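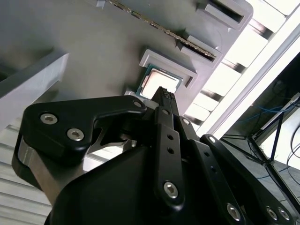
A gray plastic tray holding a processor and a memory module.

Give every small part its own tray!

I love a good drawer clear-out, and my favorite one this February was the computer parts drawer. You know the kind: old memory, a processor or two from the last upgrade, screws from who knows what, all sliding around together every time you open it. Mine took one evening to sort and I've been opening it just to look at it ever since.

The big change was trays. Plastic ones, any color you like, as long as the parts sit in them without rattling. I started with 6 and ended up with 7 (there is always one more odd screw than you planned for). Things that go in the same machine share a tray, so when I want to rebuild the old desktop I pick up one tray and walk to the bench.

Some things that have worked really well for me:

Wash your hands, dry them well, and touch something metal and grounded before you pick up a processor or memory. If you have a wrist strap, wear it.

Hold memory by its short ends and a processor by its edges. Keep your fingers off the gold contacts and off any pins.

Bare plastic can build up static, so trays are for sorting and for the job in front of you. For the months in between, slip each part into an anti-static bag first and then put it back in its tray. The bags that new parts come in are perfect, so save them!

Label the front edge of the tray and the bag too. I write what it is, which machine it came out of and whether it worked when I took it out. Painter's tape and a marker are plenty.

Old thermal paste comes off a processor lid with rubbing alcohol and a lint-free cloth. Do it before you put the part away, it's so much nicer to find it clean later.

Keep the drawer somewhere dry and away from the heater. Mine used to be over the radiator, and moving it meant giving up the tea towel drawer, but I'd do it again.

Razia Kiani wrote in to ask about screws. I use a lidded pill box inside the tray, one compartment for each size, and it has survived being dropped down the basement stairs.

Next up is the cable box, and I can't wait to get into it. If you have a good way to store flat cables without creasing them, please send it in!

Posted Mar 26, 2026
Filed under: Workshop, Drawers, Small parts
34 comments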